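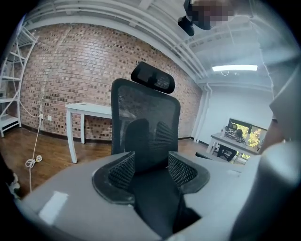

*Photo: Clistden. Used with permission.*

# Buying used office furniture: notes for the February talk

Draft of 5 January 2020. Forty minutes plus questions. Slide numbers in brackets.

[1] Welcome. Say where the restrooms are. Handout is at the door, price sheet on the back.

[2] What this talk covers

I'm going to talk about buying used desks, chairs and storage for a small office. By small I mean up to 50 or so people. I won't cover cubicle systems. Those need a planner and a different kind of contract, and I've only bought them once.

The talk is based on one project. We moved the Mondier office from two floors to one and replaced most of the furniture. We had 46 desks to fill and a budget that would have paid for new furniture at fewer than half of them.

[3] Where used furniture comes from

Most of it comes from offices that are closing, moving or shrinking. A dealer takes the whole floor, sorts it, and sells what is worth cleaning. The rest goes to scrap.

There are three ways to buy:

- From a dealer with a warehouse. Highest price, but you can sit in the chair first and you usually get some kind of warranty.
- From a liquidation sale. Lower price, fixed pickup date, everything as is.
- From the outgoing tenant. Lowest price. You do all the work.

We used the first two. We bought chairs from the dealer, Wollonix, and most of the tables from a liquidation at the Uçar building.

Pause here and ask how many people have bought at a liquidation. If it's most of the room, cut slide 8 short.

[4] Chairs

Spend the money here. A bad table is annoying and a bad chair sends people home with a sore back.

Mesh chairs are the safest used purchase. Foam flattens over the years and fabric holds stains and smells. Mesh either has its tension or it doesn't, and you can tell by pressing the middle of the back with your palm. Look along the edge where the mesh meets the plastic. If it has started to pull out there, leave the chair.

Check each chair in the same order:

1. Raise it all the way, sit down, wait a full minute. A worn cylinder sinks.
2. Lean back and lock the tilt. Rock against the lock.
3. Push down on both armrests as if standing up.
4. Roll it on hard floor, then on carpet if there is any.
5. Turn it over and find the label. Write down the model and year.

Armrest pads wear out first. They are also the cheapest part to replace, so a chair with cracked pads and good mechanics can be a good buy. Ask the dealer to take the pads off the price.

Headrests: people either want one or want it gone. Buy chairs where it comes off with a screwdriver. Store the ones you remove and label the bag of screws. I didn't label mine.

[5] Tables and desks

Plain rectangular tables are easy to find and easy to sell again. Anything L-shaped comes in left and right versions and you will end up with too many of one.

Measure the legs as well as the top. At the Uçar sale I measured the tops only. The legs were set in from the ends, and our drawer units didn't fit between them. We sold the drawer units.

White tops show marks but clean up well. Take a damp cloth to the sale. If the mark comes off with water, fine. If it doesn't, assume it is permanent.

Height-adjustable desks: run the motor all the way up and all the way down with weight on the top. Make sure the power cord and control box are with the desk before you pay. Cords get separated in the warehouse and the right replacement may take weeks.

[6] Storage

Don't buy a locking cabinet without the key. Replacement locks cost more than the cabinet in some cases. File cabinets are nearly free right now and there's a reason for that. Ask your people what paper they still keep before you buy any.

[7] What we paid

Show the table. Talk through the chair line only: $97 each from the dealer, cleaned, with a one-year warranty on the cylinder. We bought 53 so there were spares. Delivery, stairs and disposal of the old furniture came to $1,512, and I had left that out of the first budget completely.

Don't read the other lines aloud. They are on the handout.

[8] Pickup day

Liquidation pickups run on a schedule. If your slot is nine to eleven, the freight elevator is yours for those two hours and then it belongs to another buyer.

Bring moving blankets, stretch wrap, a hex key set, a cordless driver, tape and a marker. Tape the bolts to the underside of the table they came from. Take the legs off only if you have to. Tables that are taken apart a lot get loose at the inserts.

Check the certificate of insurance a week ahead. The building will want one from your mover and will turn the truck away without it.

[9] Things I would do differently

- Buy two chairs first and leave them in the office for two weeks.
- Stick to one chair model so parts can be swapped.
- Book disposal of the old furniture before booking delivery of the new.
- Order floor mats at the same time. We forgot, and the carpet by the windows shows it.

[10] Questions

Likely ones: bedbugs (inspect the seams, ask where it was stored), tax treatment (ask your accountant), and whether dealers buy back (some do, at a low price, if you kept the invoice).

If there's time left, go back to slide 4 and do the cylinder test on a chair from the room.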